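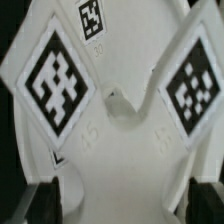

Blick der Handgelenkkamera auf das weiße Druckteil mit den Markern, am unteren Bildrand die beiden Greiferfinger.

Projekt Urari, Zwischenbericht an die Bristov-Stiftung
Arbeitspaket 2: Vorführen von Montageaufgaben durch Handführung und Fernsteuerung
Berichtszeitraum bis einschließlich April

1. Stand in Kürze

Im Antrag stand, wir würden dem Arm bis zum Frühjahr zeigen, wie man Teile greift, anhebt und in einer vorgegebenen Winkellage wieder absetzt. Gezeigt haben wir es ihm inzwischen 2.271 Mal. Wie viel davon er verstanden hat, steht in Abschnitt 4, und wir bitten darum, Abschnitt 3 vorher zu lesen.

Von den Aufnahmen sind 226 unbrauchbar und wurden aussortiert. Die Gründe reichen von verlorenen Markern über einen abgestürzten Aufzeichnungsrechner bis zu dem Nachmittag, an dem die Uhr der Handgelenkkamera und die Uhr des Arms verschiedener Meinung waren. Die übrigen liegen geprüft und beschriftet auf dem Server in Marikar.

2. Was seit dem letzten Bericht gemacht wurde

Der Tisch ist umgebaut. Der grüne Hintergrund, den wir im letzten Bericht als »in Beschaffung« führten, hängt. Die weißen Leisten am Rand der Arbeitsfläche waren ursprünglich als Orientierung für die bedienende Person gedacht und dienen seither vor allem dazu, dass Teile bei misslungenen Vorführungen auf dem Tisch bleiben. Diese Funktion war im Antrag nicht vorgesehen, hat sich aber als die zuverlässigste des ganzen Aufbaus erwiesen.

Alle Druckteile tragen jetzt quadratische Marker. Damit lässt sich zu jedem Zeitpunkt einer Vorführung berechnen, wo das Teil liegt und wie es gedreht ist, sofern wenigstens ein Marker vollständig im Bild ist. Die Handgelenkkamera sieht aus der Nähe naturgemäß viel Teil und wenig Übersicht. Bei schräg stehenden Flächen schneidet sie gern gerade den Marker an, den wir brauchen. Die feste Kamera am Tisch hat das umgekehrte Problem: Sie sieht alles, nur klein.

Für die Winkelaufgabe haben wir außerdem Zahlen in den Kunststoff eingearbeitet, damit die vorführende Person nicht jedes Mal im Protokoll nachschlagen muss, welche Fläche gemeint ist. Auf weißem Material ohne Farbe sind erhabene Ziffern ungefähr so gut lesbar wie ein Fußabdruck im Schnee bei Nebel. Die nächste Druckcharge bekommt tiefere Ziffern, die wir mit dem Filzstift nachziehen. Die Kosten für den Filzstift sind im Sachmittelansatz enthalten.

3. Handführung gegen Fernsteuerung

Im Antrag hatten wir einen sauberen Vergleich der beiden Verfahren versprochen. Bei der Handführung fasst man den Arm an und bewegt ihn durch die Aufgabe. Das geht schnell, fühlt sich natürlich an und hat den Nachteil, dass in einem guten Teil der Aufnahmen ein menschlicher Unterarm zu sehen ist, den der Roboter später nicht haben wird. Ein Lernverfahren, das auf Bildern beruht, nimmt das übel.

Bei der Fernsteuerung über das Bediengerät Lastel bleibt der Mensch aus dem Bild. Dafür dauert alles länger. Wer zum ersten Mal einen Zylinder mit zwei Fingern greifen soll, die er nur über einen Monitor sieht, entwickelt großen Respekt vor Kleinkindern. Nach einer Woche Übung sind die Bewegungen ruhig genug, nach zwei Wochen sind sie so ruhig, dass sie alle gleich aussehen, und das Lernverfahren hätte gern etwas Abwechslung. Wir lassen die Bedienenden deshalb jetzt zwischen den Aufgaben wechseln und geben die Startlage des Arms per Zufall vor. 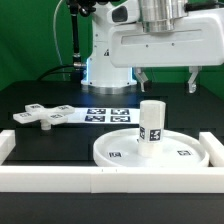 Jede Vorführung beginnt mit offenem, leerem Greifer über dem Tisch. Das klingt nach einer Kleinigkeit, war aber in den ersten Wochen nicht geregelt, weshalb ein Teil der alten Aufnahmen mit halb geschlossenen Fingern anfängt und das Modell zeitweise der Ansicht war, halb geschlossen sei der Normalzustand. Wir haben es ihm wieder ausgeredet, indem wir die betreffenden Sequenzen kürzten.

Gemischt wird künftig so: grobe Anfahrt von Hand geführt, Greifen und Absetzen ferngesteuert. Die Übergabe zwischen beiden Betriebsarten kostet einen Tastendruck und gelegentlich einen Fluch. Die Tonspur wird nicht mitgeliefert.

4. Ergebnisse

Nach dem letzten Training gelang dem Arm die Aufgabe »aufrecht stehenden Zylinder greifen und versetzen« in 62 Prozent der Versuche. Das Zwischenziel ist damit knapp erreicht. Wir weisen darauf hin, dass die Versuche mit denselben Druckteilen und auf demselben Tisch liefen wie die Vorführungen. Was bei anderem Licht oder vor einem anderen Hintergrund geschieht, wissen wir noch nicht, haben aber eine Vermutung.

Die Winkelaufgabe steht schlechter da. Das Modell fährt die richtige Fläche meistens an und bleibt dann davor stehen, als wolle es sich die Sache noch einmal überlegen. Nach Durchsicht der Daten halten wir das für ein korrekt erlerntes Verhalten: Unsere Bedienenden machen an derselben Stelle ebenfalls eine Pause, um die Zahl zu entziffern. Siehe Filzstift.

5. Abweichungen vom Plan

Die kreuzförmigen Teile kamen später als vereinbart und mussten nachgearbeitet werden. Die Kalibrierung der beiden Kameras zueinander wird jetzt jeden Morgen um halb neun wiederholt und nicht mehr, wie geplant, einmal im Monat. Der Zeitaufwand dafür fehlt bei den Aufnahmen. Eine Aufstockung beantragen wir nicht, möchten den Umstand aber erwähnt haben.

6. Nächste Schritte

Neue Druckcharge mit besser lesbaren Ziffern, danach Wiederholung der Winkelaufgabe mit frischen Vorführungen. Parallel Tests mit ausgetauschtem Hintergrund. Die Daten der Handführung werden noch einmal auf sichtbare Arme durchgesehen. Der ausstehende Kostennachweis für die Lastel-Wartung folgt mit getrennter Post, sobald die Rechnung in Marikar eingegangen ist.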